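**Flerkia publishes results of hand-held gripper finger comparison**

*Ribbed and flat-pad fingers tested on indoor and outdoor surfaces; outdoor glass gives the lowest scores*

MAVPORT, May. Flerkia, a maker of end-of-arm tooling for research and light handling work, today released the results of a comparison between two finger types for its Saradton hand-held gripper. The comparison covered 2409 recorded grasps on 67 objects. The full table of results, the object list and the test procedure are available on request from the company's Mavport office.

The Saradton is a hand-held tool with a camera mounted behind the fingers. An operator carries it to the object, closes the fingers and lifts. The same fingers and brackets fit the Amegashie wrist adapter, which allows a finger set to be tried by hand first and then moved to an arm without changing the geometry at the tip.

**Scope of the comparison**

Two finger types were tested:

- Type R: a flexible ribbed finger that bends around the object under load.
- Type P: a stiff finger with a flat, replaceable rubber pad.

Both types were tested with the same brackets, the same camera and the same lens. Finger sets were changed after every 30 grasps to spread the effect of operator fatigue across both types. Pads and ribs were inspected at each change, and any set with a visible tear was withdrawn and its last block of grasps repeated.

Objects were selected from household and office goods. The list includes bottles, boxed goods, folded cloth, pens, thin mats, single sheets of paper and small hard parts. No object on the list weighed more than 1000 grams. Objects were placed in the position in which a person would normally leave them, and operators were told not to turn or slide them before the attempt.

A grasp was scored as held if the object left the surface, stayed between the fingers through a slow half-turn of the wrist and was put down under control. Any other result was scored as dropped, slipped or missed. Operators could approach from any direction but were allowed one closing motion per attempt.

**Results by object shape**

Type R scored higher on round and uneven objects. The gain was largest on bottles lying on their sides, where the ribbed finger wrapped the curve and needed less exact placement. Operators also reported fewer corrections to the angle of approach.

Type P scored higher on thin, flat objects. A flexible tip tends to ride up over a sheet or mat as it closes, and the stiff finger keeps its edge on the surface. On single sheets of paper neither type reached the level Flerkia considers usable without a lifting aid, and the company does not recommend either finger for that task.

Results for boxed goods were close. The difference between the two types was smaller than the difference between operators, and Flerkia draws no conclusion from it.

**Results by surface**

Indoor tests were run on painted wood, cotton cloth and a matte rubber bench top. Outdoor tests were run on painted metal, stone paving and patterned glass. Scores for both finger types were lower outdoors, and lowest on glass.

Flerkia attributes the result on glass to two causes. The first is friction. Light objects slide away from the first finger to make contact, and the second finger then closes on an edge. The second is the view from the camera. Rippled glass returns bright patches of sky and broken reflections of nearby objects, and the position of the table surface becomes hard to judge in the recorded image, both for a person reviewing the footage and for the tracking software.

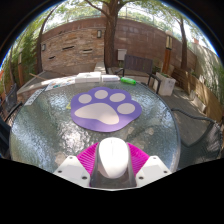 Tracking was scored apart from grasping. For each attempt, the position of the tool estimated from the camera was compared with a measured start point and end point. Drift was greatest when the tool was held low over a reflective top with little fixed detail in view. Raising the start position so that walls, fencing or other fixed structure stayed in view reduced the drift in most attempts. Changing the finger type had no measurable effect on tracking.

Exposure was left on automatic for the whole comparison. A separate run with locked exposure was started but not completed, and its figures are not included in the release.

**Changes to the product**

Three changes follow from the comparison:

1. The default exposure setting for outdoor use will favor the lower half of the image, where the fingers and the object are found.
2. The type R finger will be offered with a stiffer tip section. The ribbed body is unchanged.
3. The setup guide will give a start height for reflective surfaces, with a short check to be run before recording.

The stiffer tip fits existing brackets and uses the same screws. Owners of the current type R finger do not need to replace the housing or repeat the camera calibration, but should repeat the finger closing calibration after fitting.

**Limits of the data**

All grasps were made by hand. The results should not be read as a forecast of performance on an arm, where approach speed and closing force are set by the controller. A second comparison, using the Amegashie adapter and the same object list, is in preparation. It will use one controller at two closing speeds.

Outdoor tests were made in dry weather only. Wet surfaces, gloves and objects with loose contents were outside the scope. The object list leans toward items that fit easily between the fingers, and scores on wider objects may differ from those published.

**Availability**

The type R finger with stiff tip can be ordered from Flerkia in pairs. Type P fingers and spare pads remain in the range with no change to part numbers. The revised setup guide and exposure settings will be supplied free of charge to all Saradton owners with the next software update.

Research groups that wish to repeat the comparison may request the score sheet and the object list in the original format. Requests should state the finger type and software version in use.

**Press contact**

Flerkia Press Office, Mavport
Product data sheets and the full results table are supplied on request.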